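Flesel Help Desk
Ticket 1591: Birthday invitations going out twice, and the wrong color
Opened: 15 Apr 2024
Product: Flesel Invitations, with the Forkgate potluck add-on
Status: Open, waiting on customer

Hello there, and thank you in advance to whoever picks this up! I have used Flesel for every birthday and holiday in our family for years and it has always been a joy, so please don't take any of this as a complaint. 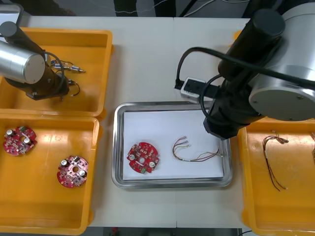
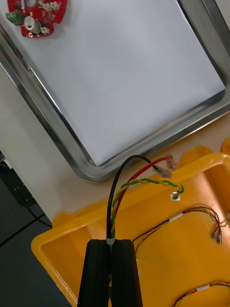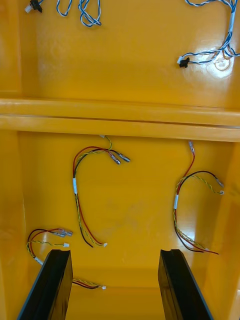 My trouble is with the invitations for our big August birthday party at Mwaipopo Hall in Dillport. I have 68 people on the guest list, and when I pressed Send on the invitations, everybody got 2 of them. Same wording, same cake at the top, a few minutes apart. My aunt replied yes to one and no to the other because she thought they were separate parties (she was only free for the one, bless her). On top of that, the background came out a sort of mustard, and I had picked a proper sunny yellow with blue and white lettering. I would be so happy with that on a card! Mustard makes it look like a retirement do.

What I have tried so far:
Signed out and back in again.
Took one cousin off the list, added her back and sent just to her. She got it twice.
Changed the yellow in the color picker and saved. It looks right on my screen until I send, then it goes mustard.
Turned off reminders, in case it was those. No difference.

Reply from Flesel support
Thanks for such a thorough write-up, and happy early birthday to whoever it's for! We can see two sends for each guest in your log. The second is coming from Forkgate, which has its own "Invite guests to bring a dish" switch, and when that's on it sends the full invitation again. Please go to Add-ons, then Forkgate, then Guest messages, and switch it off. Your potluck sign-up sheet will stay where it is.
On the color, you're using the Confetti template, and it lays a tan paper texture over whatever you choose. Under Background, set Texture to None, then send yourself a test.

Customer update
You are wonderful. I found the switch, right where you said, and sent a test to my cousin again. Just the one this time! The yellow is much better too, though on my husband's phone it still looks a touch brown around the edges. Could that be an old copy saved on his phone?
Also, and I'm sorry to tack this on, the dish sign-up sheet now says 265 servings of potato salad. I think my uncle may have typed something into the wrong box, but I can't find how to edit another guest's dish without removing him from the party, and I'd rather not do that to him.

Reply from Flesel support
It could well be a saved copy. Ask him to delete the test, then send a new one. For the potato salad, open the sheet as host, press and hold the dish name and choose Edit as host. Your uncle won't be notified. We'll leave the ticket open until you've had a chance to try both.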